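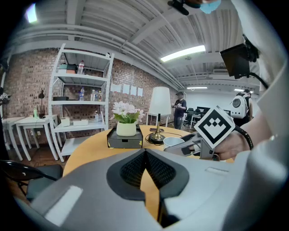
Right, a thread on house rules for hand-held gripper work, because I've been rewriting ours since May and Sandrine Marty has finally stopped sending it back. Rule one is the table. Decide what lives on it and write that down before anybody picks up a gripper. Ours says lamp, flowers on top of the black box, and the lamp cable belongs on the list as well! I left cables off my first draft and got a very long comment in the margin.

2/ Rule two: fix the wording of the task. If the sheet says "cup", everyone writes cup. Not mug, not beaker. We had 400 clips from the Rakine job with three spellings of the same thing and I'm still a bit cross about it. 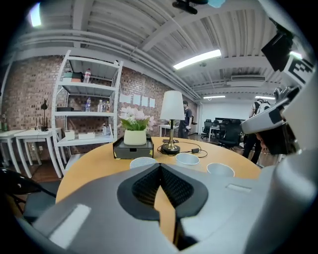
3/ Same goes for start and stop. Our line is two seconds still at each end, hands on the grippers, no chatting. People hate it for a morning and then forget it's there.

4/ Markers. Check them every 200 takes, wipe them, look for lifted corners. Mikton's old checklist had this once a day, and I think that's far too slack — happy to argue!

5/ People walking through is fine by us, but they need to have agreed to it, in writing, before they come in. I won't budge on that one.
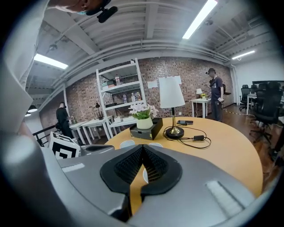

2 min read

6/ Naming files. Date, table, operator number, take. No initials, no nicknames (sorry, Zou team, I did love them). I renamed 3,333 files by hand once and I'm not doing it again.

7/ Still open: how long a shift should be before a proper break. Sandrine wants it shorter than I do, and my wrists are on her side. If you've got a written rule for this, send it over please — I'll put it in the next draft.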